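FOR IMMEDIATE RELEASE

Jestari opens winter fleece drive, February

Jestari is collecting kids' fleece again. Blankets, robes, pajamas, sleep sacks. Goal this year is 3,000 pieces, all washed, sorted and handed on to families before the cold is over.

Drop-off is at the Pindosden hall, side door, until 6 p.m. Clean items only please. No pillows, no electric blankets, we cant take them.

"Fleece goes first, every time," said Yến Quan, who runs the sorting tables. "Anything with bears on it, gone by lunch."

Small holes and missing snaps are fine. Ánh Hầu and the mending table will deal with those. Big stains, no.
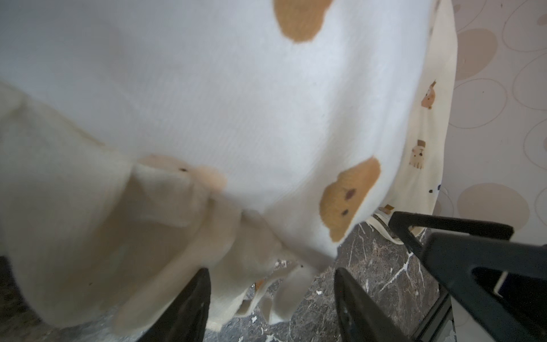 Sizes most needed: toddler 2 through 4, plus crib blankets. Fold if you can, bag if you can't. Please dont tape the bags shut, it slows down teh sorting. Hireo is lending the racks and hangers again, thank you.

Larger donations (schools, stores): call ahead and ask for Nghĩa Vũ. Pickup possible, mornings only.

Press contact: Định Ung, Jestari front office

###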